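# Grolent – grasp planning and motion software for two-arm benches

Grolent is the planning layer we sell for anyone running one or two arms over a tabletop and asking them to deal with small, awkward, everyday things.

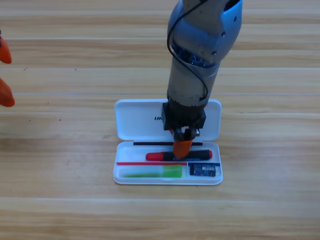
*Grolent at work on a pencil case: fingertip down on the marker in the rear channel, second arm parked off to the left.*

We started writing Grolent because we were tired of planners that were perfectly happy with a cardboard cube in the middle of a table and fell to bits the moment the cube turned into a pen in a tray. Thin things in shallow compartments are hard. The walls are close, the lid is standing up right behind where your gripper housing wants to be, and the object itself rolls if you so much as look at it sideways. Most of the work in the last two releases has gone into exactly that sort of job, and we're rather proud of how it has come along.

## What's in the box

Well, there's no box, it's a download – but you get four pieces, and they can be licensed together or (if you already have a favourite tool for one of them) separately.

**Hattori, the perception module.** Hattori takes a view from a fixed camera and gives you back object outlines, an orientation for each, and a confidence colour you can read at a glance. It's named for the street our first office was on. It copes well with pale containers and with see-through plastics, which used to be a sore point and took Natsumi Minami most of a winter to sort out.

**The grasp planner.** Proposes up to 200 candidate contacts per object and ranks them by clearance, by how far the wrist has to turn, and by whatever penalties you've set yourself. Steep, nearly vertical approaches are favoured inside trays and cases. You can turn that off, though we'd suggest trying it first.

**Burner, the motion engine.** Burner turns a chosen grasp into a path for the arm, checks it against everything Hattori has reported, and replans while the arm is moving. The default loop is 58 Hz and it will go slower quite gracefully on an older machine. External cables are modelled as soft keep-out volumes, so if yours hang a bit loose you can give them a generous margin and stop worrying.

**The bench view.** A browser window with both arms, the live camera and a scrub bar for the last run. People tell us they leave it open all day, and so do we.

## Two arms, one table

When only one arm has a job, the other one needs somewhere sensible to be. Grolent calls this the margin pose. You draw a strip along the edge of the workspace, and the idle arm keeps to it until the scheduler wants it back. Handovers, hold-and-pull tasks and lid opening all use both arms, and you can write them in the same short task files as everything else.

## Specifications

| Item | Value |
|---|---|
| Arms supported | One or two, six or seven joints |
| Grippers | Parallel jaw, rigid or soft fingertips |
| Control loop (Burner) | 58 Hz default |
| Grasp candidates per object | Up to 200 |
| Typical plan time, tray tasks | 66 ms |
| Sample task files included | 35 |
| Operating system | Linux, 64-bit |
| Interfaces | Python, C++, command line |

Plan time was measured on our own bench computer with the stationery set, both arms loaded. Your figure will depend on your processor and on how cluttered the table gets.

## A note on fingertips

Soft fingertips are lovely for this kind of work, but they do squash, and a planner that thinks they're rigid will press harder than you'd like. There's a compliance setting in the gripper file. Start at the soft end and work up. If you change to a new set of pads, run the touch-off routine again before your first task, even if they look identical to the old ones.

## Licensing and support

Grolent is made by Grasska. Licences are per bench, not per arm, and include a year of updates. Teaching labs can ask for the classroom licence, which drops the support line but keeps everything else.

Yoshinori Matsuda looks after new installations and is happy to have a chat before you buy – send him your arm model, your gripper and a rough sketch of the table, and he'll tell you whether we're a good fit. The next release is planned for September and adds drawers and hinged lids to the sample tasks. Anyone with a current licence gets it at no extra charge.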